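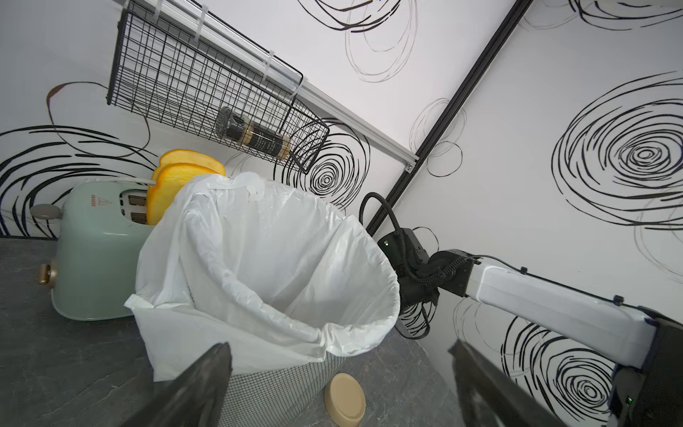 Ticket: liner keeps sliding down inside the mesh wastebasket
Product: Lerlow round mesh basket, small
Opened: June 3, 2026
Status: open

Hi Surarmont support! Me again, the one who wrote in January about the missing Matik order (it came, thank you). This time it's the little mesh wastebasket I keep on the kitchen counter next to the toaster. I love it, it's just the right size for tea bags and crumbs, but the bag will not stay put. I fold it over the rim, all looks fine, and by evening it has slumped into the bottom and I'm fishing it out with a fork.

What I've tried so far

Bag that came with it: slid down after 2 days, and that was with hardly anything in it.

Vasseur white bags, a bit bigger: better. There's enough plastic to fold well down the outside, so only the lower band of mesh shows. The catch is that the extra hangs off in a loose flap on one side, the left one at the moment, and that's the side my toaster is on. I don't love plastic that close to something that gets hot, so I've been turning the flap away before I make toast – when I remember.

Rubber band around the rim: held great, then snapped while I was tying up the bag.

Knot in the back corner: works, but then I can't get the bag off without tearing it. Coffee grounds everywhere!

Moving the basket: I'd rather not. The soap sits right in front of it and my wire shelf is up on the rail above the toaster, so everything has its spot and there isn't a lot of counter left to play with.

What I'd like to know

Do you sell a ring or a clip that fits this basket? I saw one on your page for the tall model but it doesn't give a diameter. And is there a bag size you'd suggest so I don't end up with the flap?

Update, same evening

Tried two binder clips on the rim. The bag hasn't budged since lunch, but they scratch the mesh, so I'd still like the proper ring if there is one. Please leave the ticket open for now.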